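Review: Juhl Half-Shell earplugs, after a season of loud rooms

Filed under: Gig Gear
Fri 30 April
By Martti Heiskanen

My left ear has been ringing since a ska-punk reunion show I didn't even like. It's a small high note, somewhere near the top of a cheap keyboard, and it comes out at night when the refrigerator stops. I mention it so you know what sort of reviewer you have. I'm the sort who should have bought earplugs twenty years ago and spent the money on a second support-band T-shirt.

So, the Half-Shells. Juhl sells them as "live music earplugs," meaning they cost more than the orange foam kind and come in a tin. I paid for mine. I've worn them since October, mostly at Prusuden, the basement room under the old bus garage where I see most of my bands, and a handful of times at Wandico, which is seated and has carpet and attracts the kind of tribute act that does two sets with an intermission.

What you get

One pair of plugs, three sizes of silicone tip, a cord you will never use, and the tin. The tin is lovely. It has a screw lid and a ring to hang it from your keys, and it rattles in your pocket like you're smuggling a single Tic Tac. I have opened it during a quiet acoustic number exactly once. A woman two rows up turned around and gave me a look I still think about.

The plugs themselves are short and a dull gray. They don't stick out, so you can lean your head on a wall or on a friend without driving one into your brain. I had the previous model, with the long stems, and looked like a man being slowly assembled.

Fit

Medium tips went in my right ear and small tips in my left. I'm told this is common. The leaflet says to reach over your head with the opposite hand, pull the ear up and back, and twist the plug in. Do this at home the first few times. In a dark club it looks like you're having an argument with yourself and losing.

Once they're in, they stay in. I've bounced (gently, I have a knee), I've been hugged by strangers during an encore, I've eaten a burrito on the way home with them still in because I forgot. The burrito was deafening. Chewing with earplugs in is a whole percussion section and I don't recommend it.

After two hours I know they're there. After three I want them out. The left one gets a sort of hot spot just inside the ear, and by the time the headliner is doing the slow one with the phones in the air I'm fiddling with it. If you do all-day festivals, take foam as a backup and swap over.

Sound

This is the part people care about, so I went back to the same spot at Prusuden over several shows: left of the sound desk, by the pillar with the gum on it.

Foam plugs make a band sound like a band next door. The Half-Shells make it sound like the same band with the volume turned down and a blanket over one of the cymbals. Vocals come through fine. Guitars come through fine. The kick drum you get through your shoes anyway. The top end goes a little dull, and if the act is one woman and a harp you'll notice, but then if the act is one woman and a harp you can probably take them out.

The best test was Flurora, who played Prusuden in the dead part of winter and are the loudest four people I have ever paid to stand near. They play a kind of shoegaze where the gaze is optional and the shoes vibrate. Without plugs I lasted one song, for science. With them I could tell there were two guitars, and that one of them was playing a tune. I'd seen Flurora twice before and had no idea about the tune. It's a good one!

The other test was conversation. I can hear the person beside me better with the plugs in than without, at least when a band is on. At the bar between sets it goes the other way and everybody sounds like they're talking into a sock. I ordered a ginger beer and was handed two regular beers. I kept them both, in the spirit of the thing.

At Wandico I wore them for a crooner tribute, mainly to be thorough. Didn't need them. The loudest thing in the room was a man unwrapping cough drops, and the plugs did take the edge off him.

Cleaning

Pull the tips off, wash them in warm soapy water, let them dry overnight. Don't wash the little filter cores. I washed the little filter cores. They recovered after a couple of days on the windowsill, but for one show everything in my right ear sounded like a phone call from a boat.

Lose the tips and you can buy replacements in packs. Lose a core and you're buying the whole set again, and I think that's cheap of Juhl considering what they charge for the tin. Sorry, the earplugs.

Ear wax: yes. The gray hides nothing. Moving on.

Compared with the free ones

Prusuden keeps a jar of foam plugs by the coat check, free, help yourself. They work. I want to be fair to the jar. If you go to two shows a year, use the jar, and put a dollar in the tip cup next to it. The jar plugs block more noise than the Half-Shells do, and if you're planted right in front of the speaker stack they may be the smarter pick.

What they don't do is let you enjoy anything. I spent years taking foam plugs out for the songs I liked, and those were of course the loud ones. I haven't taken the Half-Shells out mid-song since that first Flurora number, so whatever they block, they block it for the whole night. That's the argument for spending the money, and it's the only one I've got.
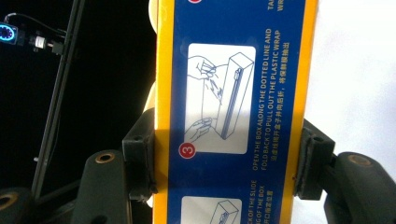
7 min read

Things that annoyed me

The cord. It clips to both plugs and hangs behind your neck so you can drop them between sets, except the clips let go if you turn your head with any conviction. I found one plug in my hood. I found the other one the next morning in the same hood, so at least they travel together.

The color choice. You can have gray, or you can have a "limited" clear version, which on a club floor in the dark would be the last you ever saw of it. Bright orange would be ugly and I would buy it tomorrow.

The leaflet, which folds out to roughly the size of a beach towel and repeats the fitting instructions in a dozen languages, and then puts the cleaning advice on the back in type I needed my phone flashlight for. See above re: filter cores.

The newsletter. You register the plugs for the warranty and from then on Juhl writes to you the way a lonely cousin writes to you. I've unsubscribed twice. Last week they wished me a happy half-anniversary.

Who should get them

Anyone who goes to a club show once a month or more. Anyone who plays in a band that rehearses in a garage, especially the drummer, and especially whoever stands next to the drummer. People who work the bar or the door at these places, though most of the ones I know already have something better, made from a mold of their own ears, and are quite smug about it.

I wouldn't get them for kids. The smallest tip is still too big for my niece, who tried one and handed it back with a face. Kids want the earmuff kind, and they look terrific in them, too.

I also wouldn't get them if you only need something for sleeping or for flights. They let voices through on purpose. A voice is the last thing you want on a plane.

Will they fix the ringing? No. The note is still there, and it's still slightly flat. It hasn't picked up a friend, though, and after this particular winter of shows I was half expecting a chord.

Score: 80 out of 100. I took points off for the cord, the cores and the hood incident, and put a couple back for the tin.

Next up on my list is a folding stool that claims to fit in a jacket pocket. Doors at Prusuden are at eight, the stairs are still broken on the left side, and the door staff have already told me what they think about the stool.

Comments (3)

pillarguy
I'm usually at that pillar. The gum isn't mine. Agree on the sound, disagree on comfort, I've had mine in for a full festival day and only noticed when I tried to take a phone call.

Deb in row C
Do the large tips fit the old long-stem model? I have a drawer full of those and I refuse to throw them out.

Martti Heiskanen
Deb, they go on but they wobble. I wouldn't trust them past the support act.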